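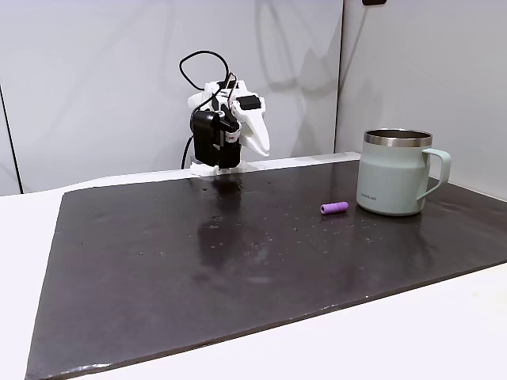
桌面现状:机械臂、黑垫子、杯子,还有杯子左边那个紫色小圆柱。

## 社团项目求助:小机械臂抓紫色圆柱,换到黑垫子上成功率就掉下来了

发帖:Prundar社团大二 | 2025年12月5日

各位好,第一次在这个版发帖,格式不对请多包涵。

我们社团这学期的项目是让一台3D打印的小机械臂把紫色小圆柱抓起来,放到杯子旁边指定的位置。项目名叫 Clivano,是学长留下来的名字,我到现在也没搞懂什么意思。四月份要去参加 Gbeho 校际赛的桌面操作组,规则里写了桌面上必须有一个“干扰物”,我们就用马克杯了。

做法很常规:先用手带着主臂做示范,从臂跟着动,同时录关节角度和画面,然后拿去训练模仿学习的策略。一共录了63条示范,都是在白桌子上录的,圆柱大概放在机械臂右前方那一片。当时测下来挺顺的,我还在群里发了三个烟花表情……

后来看到比赛细则,台面是深色的,我就买了块黑垫子铺上。结果一铺就傻眼了,现在的表现是这样:

- 胳膊伸出去的方向基本对,但经常停在圆柱前面一点点就合爪
- 偶尔会朝着垫子上反光的地方去,对着空气夹一下
- 把圆柱竖起来放反而好一点,躺着放最差

已经试过的:

1. 重新标定了一遍所有关节,零位没问题
2. 把训练步数加了一倍,没什么变化,loss倒是挺好看
3. 调了一下相机曝光,画面暗了,成功率更低

我用的是社团自己包的一层采集工具 Dastero,里面默认会做一点亮度增强,别的增强都没开。想问问大家,这种情况是必须全部重录,还是有什么省事的办法?另外躺着的圆柱到底该从哪个方向夹啊,我们的夹爪一边是弯的固定指,另一边才会动,录示范的时候三个人三种夹法,吵了一下午。

先谢谢了!有需要日志的我可以贴。

---

**半夜还在调舵机**

去年带过差不多的项目,说几句我踩过的坑。

先说结论,不用全部重录,但是一定要补录。你那63条全在白桌子上,策略等于默认“紫色东西周围是白的”,你突然给它换成黑的,它看到的东西跟训练时差太远了。加训练步数肯定没用呀,它只会把白桌子背得更熟。

我的建议是把旧数据留着,在黑垫子上再录一批,混在一起从头训。补录的时候圆柱位置要撒开,近的远的、靠杯子的离杯子远的都要有,角度也转一转。你图里圆柱是贴着杯子左边躺的,这种位置多录几条,杯子把一部分路线挡住了,对它来说是比较难的情况,比赛又偏偏要放干扰物。杯子也记得挪!我们当年杯子一直没动过,结果训出来的策略把杯子当路标用了,裁判把杯子往旁边一放,胳膊直接去找杯子,全场都在笑(我当时没笑出来)。

反光这个我觉得要单独处理。你那块垫子有点亮面,机械臂的影子都映在上面了,胳膊一动倒影也跟着动。比较便宜的办法是换一块哑光的,布面鼠标垫那种就行。不过换之前先去问清楚比赛台面是什么材质,如果人家台面本身就反光,那你还是老老实实在反光的上面录。

还有,擦一下垫子吧哈哈,上面一层小白点。我不敢说一定有影响,反正我们每次录之前都拿粘毛滚筒滚一遍,心里踏实。

夹法的问题:三个人三种夹法是真的会出事。模仿学习最怕这个,同一个画面,一会儿教它从左边下去,一会儿教它从正上方下去,它就取个中间值,中间值往往哪边都够不着。你说的“停在前面一点点就合爪”,我看一半是这个原因。定一种夹法,最好一个人录完。我个人喜欢让固定指先贴到圆柱后面,再合活动的那一边,这样圆柱会被往固定指上推,不容易滚跑。躺着的圆柱就横着夹它的腰,别去夹两头。

---

**路过的机械系**

曝光锁死!白平衡锁死!

铺上黑垫子以后自动曝光会往亮了拉,紫色直接变成灰粉色,换我我也不认识。你说调过曝光,但没说是不是锁在手动,如果只是调了补偿,它自己还在那儿飘。

其他的没仔细看,楼上说得差不多了。

---

**电机发烫怎么办**

跟楼上两位意见有点不一样,我觉得先别急着补录,花一个晚上做个排查,不然补完还是不行会很崩溃(本人崩溃过)。

你可以这么测:

- 垫子撤掉,回到白桌面,原来的模型跑一遍,看看是不是还跟以前一样顺。要是白桌面上也变差了,那就跟垫子没关系,去查相机是不是被碰过。
- 垫子留着,把杯子拿走再跑。
- 只在圆柱下面垫一张白纸,周围还是黑的。如果这样就好了,基本能确定是背景的问题。

另外有一点大家好像都没提:垫子是有厚度的!你的底座看着是在垫子后面的桌面上,没有压在垫子上,那圆柱相对底座就比以前高了一个垫子的厚度。薄垫子可能无所谓,厚一点的话,示范里学到的下探高度就偏低了,爪尖会蹭到垫子,舵机一顶住就容易走不到位。你拿尺子量一下,再看看失败的那几次爪尖有没有碰到垫子。我们那次就是这个毛病,查了好几天视觉,最后发现是指尖在刮桌子……

增强那块,Dastero 我没用过,不过一般颜色抖动、对比度这些都可以开一点,别开太猛,色相尤其别乱转,你的目标就靠紫色认呢。增强能帮一点忙,但白变黑这么大的跨度,光靠增强我是不太信的。

对了,线也理一下,顶上那根绕了个大弯的黑线,伸到最远的时候看看有没有被扯住。扯住了末端会差一截,现象跟你描述的也很像。日志贴上来吧,最好把目标角度和实际角度都带上,我明天有空可以看看。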